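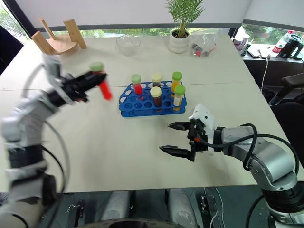 Figure 7.1 Two robot arms and a rack of test tubes, Stondwood open day.

Chapter 7: Handling Small Things

We begin this chapter with a visit, and I hope you will forgive me for taking my time over it. Every February the workshop at Stondwood opens its doors, and 52 of us went along from Noton, coats and lunch bags and all, to spend a morning watching robots move test tubes. It sounds dull on paper. I can tell you that the room was very quiet, and that our 30 minutes at the table went by much too fast!
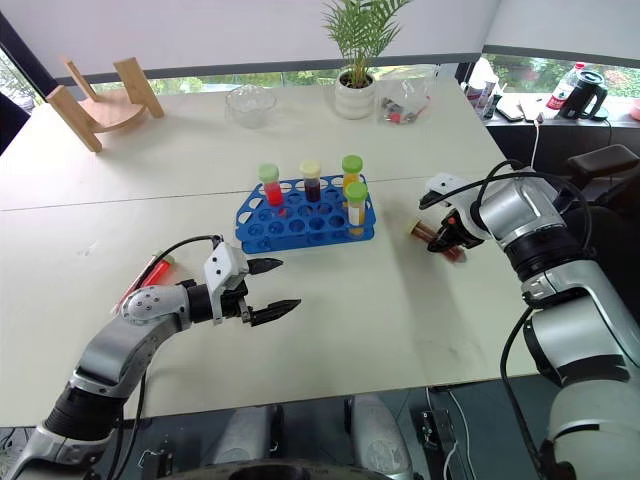 Rosenthal, who had watched from the back row, wanted to know why anyone would give a robot two arms when one would surely be cheaper. It is a fair question, and we will come back to it in Section 7.3, when we look at how two arms share one table.

For now, think about your own hand picking up a pencil. You slow down as you get close, you line up your fingers, and only then do you squeeze - and you do all of it without a thought. 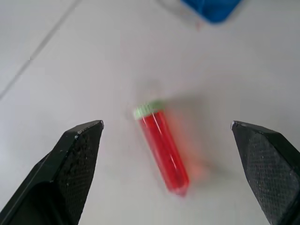
A robot has to be given each of those steps, one way or another, and the squeeze is often the hardest of them to get right. Too little and the tube slips, too much and it may crack. Keep both troubles in mind as you read on, and have your notebook handy for the exercise on page 45.
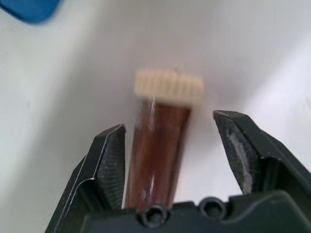
Figure 7.2 A capped vial between the gripper's two fingers.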